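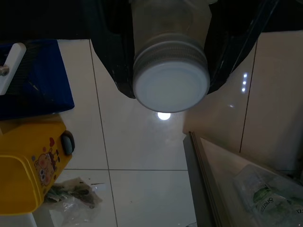 A frosted jar with a white screw-on lid, over the tile floor.

Shared fridge gets its door shelves back at Pranidau

February 25, 2026

The kitchen at Pranidau has a fridge day again, and what a difference it makes! The shared refrigerator on the ground floor, long known to everyone in the building as Issa, is now getting a proper going-over every month, with the door open, the shelves looked at one by one, and anything that has lost its label brought out into the light.

The idea goes back to October, when the house newsletter asked readers to write in about the one thing they would fix in the kitchen. We expected the oven to win. The fridge door ran away with it. People wrote in about jars stuck behind other jars, bottles that fell over whenever the door swung open, and a certain homemade chili sauce called Killer that had gone missing in there for most of the summer (it was found behind the mustard and is, we're told, still excellent).

So the house set aside $200 for jars, labels and a new marker on a string, and put together a short plan for who puts what where. Small things go in the door. Leftovers go inside, on the shelves, with a name and a date. Jars with screw-on lids are the favorite by a mile. They stand up straight, they stack in the cupboard when they're empty, and you can see more or less what's in them without opening every last one.
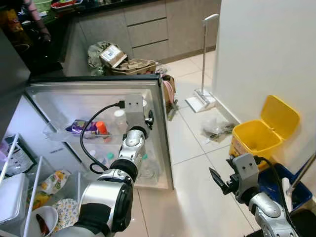

Snacks are allowed too, which settled a long argument. Some of us think a bag of chips has no business in a refrigerator, others swear by it in warm weather, and the new plan takes no side as long as the bag is closed and leaves room for the next person's lunch. Bowls are fine for a day or so, but please cover them if there's anything cut up inside. Whole peppers can stay as they are.

The door is where the plan really shines. Tall bottles go on the lower shelf, packets and smaller jars go higher up, and the heavy stuff stays near the hinge, so the door swings easily and doesn't clank. It sounds like a tiny thing until you've made coffee at 6 in the morning next to someone else's rolling salad dressing!

The cupboards are next. The drawers under the counter have collected lids of every size over the years, and plenty of them fit nothing we own. The plan is to match up what can be matched, pass the spare ones along, and keep a single drawer for containers that are free for anybody to borrow. If you've been missing a lid since the last potluck, that's your drawer. Bring the bottom half with you and try a few.

Bornex, the hardware store at the end of the block, is keeping a box by its register for clean glass and plastic jars through the end of the month. Any size will do, labels on or off, but the lid has to come with it. Drop yours in whenever the store is open and it'll be carried over with the rest.

There's also a sheet on the wall for jar-friendly recipes. Eleven are up so far, among them two kinds of pickled onion, a lemon dressing that wants a good shake, overnight oats with dried cherries, and the Killer recipe itself, written out in full at last with a stern note about gloves. There's room for more, and the onion people would love some competition. A soup or two would be great, or anything that uses up half a bunch of parsley.

Fridge day is open to everyone who uses the kitchen. It takes less than an hour, there's usually something good to taste, and unclaimed food gets a week on the middle shelf before it goes. Labels and the marker are on the hook next to the light switch. Please put the cap back on the marker.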